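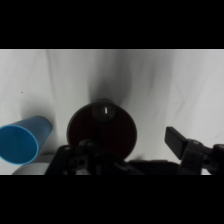
Re: washing the white backdrop cloths

Quick answer before I run out the door. Yes, wash them before first use, both of them, and no, don't bother with the iron. I used to press mine every time and it was a waste of an evening. The creases come back as soon as you drape the thing. Look at mine with the blue cup on its side and the dark red round piece next to it — soft folds all down the left, wrinkles on the right, a few smudges too, and I'd still list off a cloth like that. What I would fix is the speck up high on the left. Tiny, but on white your eye goes right to it. Lint roller first, then look again.

Shadows are the bigger thing. Dark stuff on white throws a gray smear up the cloth behind it and then the folds make it look worse. Pull the piece forward, farther from where the cloth starts to rise. Shiny knobs will still catch a bright spot whatever you do, I've quit fighting it.

On November 21, 2021 somebody wrote:
> Got 2 of the Fendov cloths for doing my kitchen listings, the
> big ones. They came folded in a tight square and the lines are
> really deep. Does everyone iron these? Tag says 40 wash. Also do
> dark pieces look ok on white or should I get the gray one from
> Pavau as well? I have 100 odd things to get through before the
> Cestgate sale and don't want to do it all twice.

40 is fine, mine go in with the towels. No softner, it makes them slippery and they slide off the table. Hang damp over a door overnight and most of the fold lines drop out.

Gray from Pavau — hold off. I have one, it's OK for glass, but dark reds and browns just sink into it. White is better for those even with the shadow.

For the Cestgate pile do all the dark things in one go, then the bright plastic, so your not changing the lamp every time. Tape the cloth at the back edge only. Lombardi clips if you have them, otherwise clothespins.

Will send my box sizes tonight if I find teh list.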